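Call for Participants: Fastier Study of Dietary Sodium and Home Blood Pressure

Posted 4 September 2022
Kusuma Clinical Nutrition Unit, Katgate
Status: Open for enrollment

Summary

The Kusuma Clinical Nutrition Unit is recruiting 200 adults for the second phase of the Fastier study. The study measures how closely day-to-day changes in sodium intake are followed by changes in blood pressure taken at home. Participation lasts 90 days. No drug or dietary supplement is given, and no change in diet is required during the first four weeks.

The first phase was a mailed survey completed by 1,332 adults in Katgate and the neighboring townships. Responses were used to build the food list and portion tables for the present phase. Having returned the survey is neither required for enrollment nor a barrier to it.

Background

Most estimates of sodium intake come from food diaries or from a single urine collection. A diary depends on memory and on the portion sizes a person writes down. A single collection covers one day, and intake on that day may differ widely from intake across a month. Blood pressure has a similar problem when it is read once in a clinic. Fastier takes repeated measurements of both in the same people over the same period, so that each participant's readings can be compared with his or her own earlier readings.

Who may apply

Applicants must:

- be between 35 and 70 years old on the date of the first visit
- live within the Katgate transit area and expect to stay there for the full study period
- eat at least five evening meals per week that are prepared at home, by themselves or by another member of the household
- own a phone with a working camera and have internet access at home
- be able to read and answer questions in English

Applicants may not take part if they:

- have taken blood pressure medication or a diuretic in the past six months
- have been diagnosed with kidney disease, heart failure or an adrenal disorder
- are pregnant, or plan to become pregnant during the study
- follow a diet prescribed by a physician or dietitian
- work rotating night shifts
- are enrolled in another study that involves diet, weight or blood pressure

Upper arm circumference is measured at the first visit. Applicants whose arm does not fit one of the three cuff sizes in stock will be placed on a waiting list while a suitable cuff is ordered.

What participants do

Home blood pressure is recorded twice a day, in the morning before breakfast and in the evening before bed. Each session consists of two readings taken one minute apart while seated, with feet flat and the arm supported at heart level. The monitor stores the readings and sends them to the study server when it is placed on its dock. A session takes five to seven minutes.
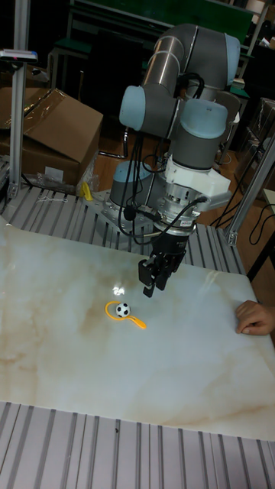
Meals are logged by photograph through Ruster, the study's food record application. Participants take one photo before eating and one after, on three assigned days per week, and enter the name of each dish along with any packaged sauce, stock or seasoning that went into it. A reference card is placed next to the plate so that portion size can be estimated, and the card needs to lie flat with all four corners in view. Plain tabletops give the best result, but a light patterned surface is acceptable, and a white board with beige and brown marble veining will serve as long as the rim of the plate stands out clearly against it. Glass tops and shiny foil should be avoided. Meals eaten at restaurants are logged in the same way, with the name of the restaurant added in the notes field.

Urine is collected over 24 hours on six occasions. Containers, a carrying bag and written instructions are supplied. Completed collections are handed in at the unit or picked up from the participant's address on the following morning. Participants choose their collection days from a list at the first visit and may reschedule each one once.

From the fifth week, participants are assigned at random to one of two groups. One group continues its usual diet. The other receives a shopping guide and a set of lower-sodium substitutes for bread, stock and condiments, and is asked to use these in place of the regular versions. Assignment is made by computer. Requests for a particular group cannot be considered.

Visits

There are four visits to the unit: at entry, at the end of week four, at the end of week eight and on the final day. The entry visit takes two hours and includes consent, a medical history, height and weight, cuff fitting and practice with Ruster. Later visits take 45 minutes. A small blood sample is drawn at the first and last visits. Fasting is not required.

Risks

Blood draws may cause bruising or brief lightheadedness. The cuff may feel tight. Participants in the substitution group may find that food tastes bland at first. Any reading above the safety limit stated in the consent form is reviewed by the study physician, and the participant is contacted by phone the same day. The study does not replace regular medical care.

Compensation

Participants who complete all visits and collections receive $600, paid in three installments. Those who withdraw early are paid for the parts completed. Bus fare and parking are reimbursed on presentation of a receipt. The monitor and dock remain the property of the unit and are returned at the last visit.

Data

Records are stored under a study number. Names and addresses are kept in a separate file, which is destroyed after the final report is accepted. Food photos are used only for coding and should not include faces or documents. A participant may ask for any photo to be deleted at any time. Individual results are mailed on request after the last participant has finished, which is expected in July.

How to apply

Complete the screening form at the unit's front desk, or request a copy by mail. Screening takes ten minutes and can also be done by phone. Eligible applicants are offered an entry visit in the order in which forms are received.

Questions about eligibility and scheduling: Fitriani Liem, study coordinator.
Questions about the protocol or medical matters: Yusri Sumampouw, principal investigator.

Applications remain open until all places are filled. Incomplete forms are returned once for correction.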